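Villalobos shop moves its countertop counter back to Itholm 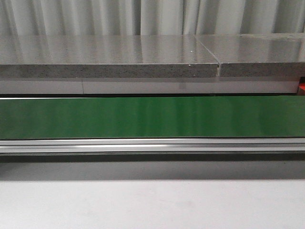 Casimiro Pastor
Staff Reporter

June 14, 2019

ITHOLM – Villalobos, the countertop and kitchen supply store, has reopened its Itholm showroom after a move that kept the doors closed for most of April.

The new space covers 2,833 square feet and has a display area where customers can look at gray speckled countertops with a polished top. Two slabs are set end to end in front of a pleated curtain, with the seam between them left open to view.

Owner Pilar Villalobos said the seam is what people ask about most.

"They want to know what it looks like where two pieces meet," she said. "We would sooner talk about that in the store than after the kitchen is done."

The store carries 84 colors and takes orders for kitchens, bathrooms and laundry rooms. Cutting is still done at the company's shop in Goltivby, and delivery to Itholm addresses takes five working days once measurements are confirmed.

The former showroom on Vostum Road has been let to a flooring business. Orders placed there before the move are being handled at the new address – customers should bring their original receipt.

Parking is behind the building, with the entrance on the side street. The showroom closes at 5 p.m.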